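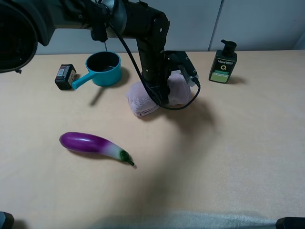 Why did the April pick-and-place runs stop for part of the month?
The gripper was closing harder than commanded after long sessions, and we paused all runs until we knew the reason. We now do, and the arm is back at work.

Progress report to the Hijazi fund, April
Prepared by Afaf Bataineh, Borico household handling project

First the good news, because there is a lot of it! The team logged 668 grasps this month across soft and hard household items, and the new towel routine (the one Siham Azar rewrote in March) is a real pleasure to work with. We had planned for more grasps than that. The shortfall comes entirely from the fault described in the rest of this report.

What went wrong
Late in a long session, Khalil Awwad noticed that the fingers were slow to open after a release command. He stopped the arm with the hand switch and pulled the log. Grip force had been creeping up over the previous 200 grasps, and on the last 17 of them it was above the limit we set for soft goods. The software limit never tripped. It was reading the commanded force and had no view of the measured one, so as far as it knew everything was fine.

No one was hurt and no one was inside the marked area. We still logged it as a safety matter, and I think that was the right call, since the same limit is the one we rely on when a person reaches in to reset the table.

What we found
Two separate things. The force sensor zero drifts as the gripper warms up, and our startup script only zeroed it once, at power-on. Then there was the limit check itself, which was my own oversight when we moved over from the old Skokden controller. Jihad Qaisi found that one in an afternoon, and his write-up is excellent (happy to send it along).

What we changed
The sensor is now zeroed before every batch. The limit check reads measured force and cuts power to the fingers if it is exceeded. Rizwan Kazmi added a second check on opening time, so a slow release stops the arm even when the force numbers look normal. We tested all three with a stiff foam block before going back to soft items. 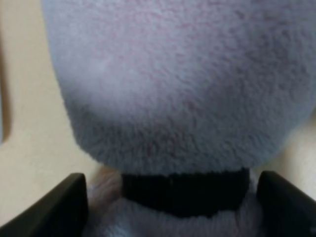

Gripper fingers on either side of a plush toy's knitted body, wrist camera view.

Still open
Zedov has our drift data and is looking at whether the sensor should be swapped. Until they answer, sessions are capped at 8 batches with a cool-down between them. That slows us a little, but the logs since the restart look great and I'm excited to get to the mixed-item trials. The budget is unchanged. A replacement sensor, if we need one, fits within the spares line you already approved.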